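The Hand at Station 12: How Our Work Is Changing

Welcome to the gallery of the Rarkorbridge packing hall. I work here at Sokuvis on the early shift, and I was asked to write some words about the automation project, which we call Vurkatari. Our colleagues in Zamudio started with it before us, and many of them have written to ask how it goes on our side.

Before February, two people stood at station 12 for the whole shift. They took parts from the bins and put them in place by hand. It is not heavy work, but after some hours the wrists and the neck feel it. Now the robot hand takes a share of this work, and one person stays near to fill the bins, to check the parts and to stop the station when something looks wrong.

The second person did not lose the job. She moved to final inspection, where we always had too few people. I must also say that not everybody was happy. Some of us liked to work in pairs and to talk a little during the shift, and now the station is more quiet. We have asked for the workers to change places every 2 hours, so that the same person is not alone there all day. The shift leader agreed to try it.

On our best shift until now we finished 373 pieces. With the old way, a good shift was 336. The difference is not so big as some people expected, and for me this is fine. More important is that I can go home without pain in my hands.

The training was short, and I would have liked more time for it. The screen texts were first only in English, and for several of us this was difficult. They are now being translated. If you find a word which is not clear, please write it in the notebook at the station.

Over the station: the black fingers point down between the yellow beams, with the gray bin to the side and two dark parts in it.
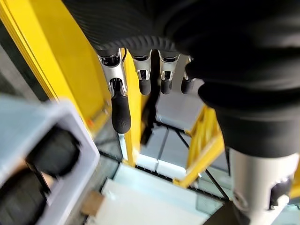

Page last changed: February, 2 p.m.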